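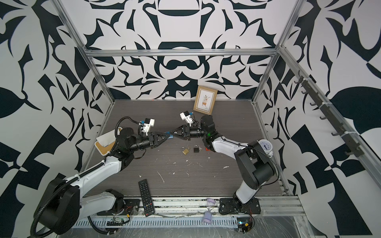

Lepik padlock task: minutes, 8 February 2023

Typed up by me from my scribbles, so shout if I got anything wrong. We met for 40 minutes and everybody stayed to the end, even with lunch waiting!

1. Where we are with the demos

We have 550 padlock demos saved, all by remote control, and the target for May is still 1,840. I said that felt like a lot and got some laughs, but we're keeping it. The keys are the slow part. Anyone can steer an arm over to a lock, but lining a key up with the slot through the wrist view takes patience (and a decent chair, which I have asked for again).

We went over the mix of locks too. I like having different colors and bodies out together, with keys lying near them, so the driver has to choose before reaching.

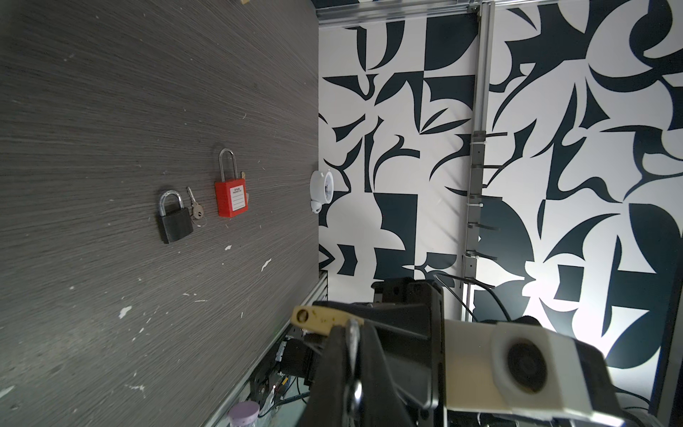

The Plilley group wants us to stick with one lock until the numbers look good, then add the rest. We went back and forth on that for a while. Agreed: half the sessions with a single lock, half mixed, and we compare at the next meeting.

2. Hand guiding or remote

Two of us would still like to try moving the arms by hand for the key turn — you feel the lock push back, and you don't get that from the Erkitz controllers. The worry is hands and sleeves getting into the wrist views. I offered to record 46 hand-guided runs and put them next to the same number of remote ones. Everybody was fine with that.

3. Clutter on the table

Short one, or it should have been.

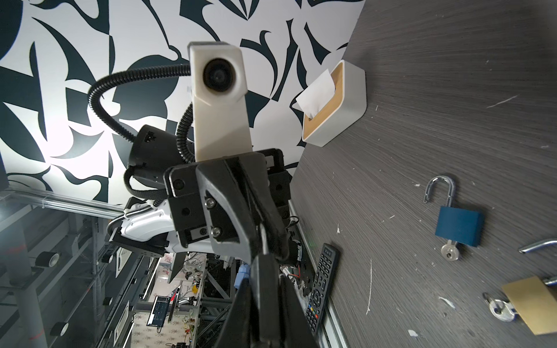
We're leaving everyday things in the workspace for now, and drivers should shift them between runs so the layout keeps changing. Please don't tidy up for me! The one thing I do want brushed off is the little white bits on the board, so I'll bring a soft brush.

4. Anything else

Skinduvetti asked for our labels in their format. I'll send them a small batch first and see if it loads. Also, if you drop a demo halfway, write down why. "Bad" tells me nothing when I'm sorting files later.

Next meeting is the same room, and I'm taking notes again.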